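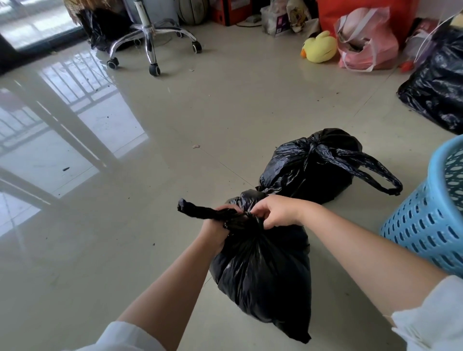 R. Pavliuk
Workshop correspondent

Before the Bodevis can take out a bin bag, a person has to do it by hand, again and again. Anum's two-armed household machine learns the chore from people wearing head cameras, and the team in Brirstead had 1,725 recordings by May. Knots are the hard part. Thin plastic slips in the grippers, so the rubber finger pads are wiped down before every run and replaced after 223 cycles.

Calibration comes first each morning and takes 13 minutes. The arms touch four marks on a steel plate, and the software corrects any drift at the wrists.

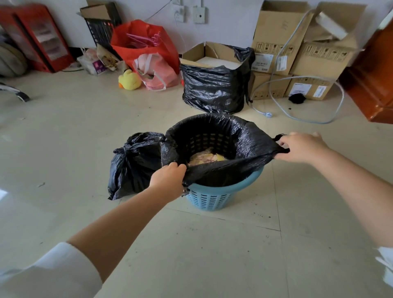

Fitting a liner needs both arms at once, one to keep hold of the rim while the other stretches the plastic open. If the left wrist is even slightly out, the bag slides back into the basket. The usual culprit is a loose cable clamp behind the elbow, which can be tightened with a hex key without taking the cover off. The arm is then sent back to the plate and calibrated again.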